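Tusley to collect snack bags and other soft packaging from October

29 Apr 2022

Households in Tusley will be able to hand in crumpled wrappers, bags and other soft printed packaging from October, under a plan agreed this spring with the recycling firm Fimamgate.

Soft packaging now goes in the general trash in most of the town. Fimamgate ran a small trial on the streets near Tsolakis Park, where 88 households kept their soft packaging apart and took it to a drop-off point at the Fletik store. The company says the trial brought in more than 2,000 pieces.

Printed material in white, yellow and teal.

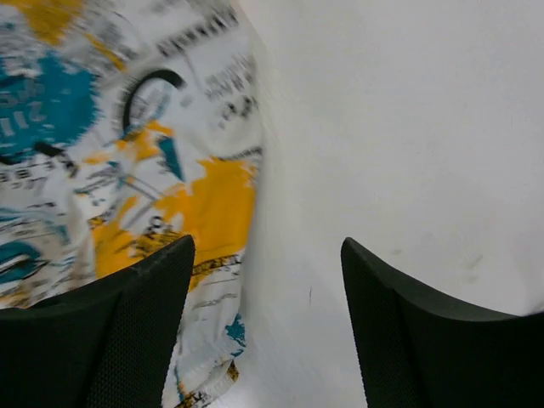
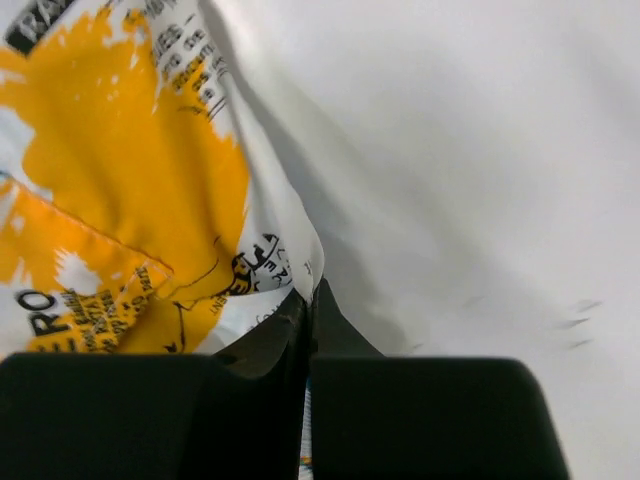
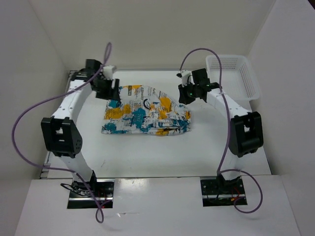 What residents need to do

Each household on the list will get 2 clear sacks. Packaging should be empty and shaken free of crumbs – a quick rinse is fine for anything greasy, but it must be dry before it goes in. Bags do not need to be cut open or flattened. Paper labels can stay on.

Foam trays, netting and hard plastic lids are not part of the plan and should go out as they do now.

The first round will cover 400 homes on the east side of town. Full sacks can be left at the Fletik drop-off point during store hours. Fimamgate said it would decide on the rest of Tusley after the first round, and that there is no extra charge to residents. Replacement sacks will be kept at the Fletik service desk.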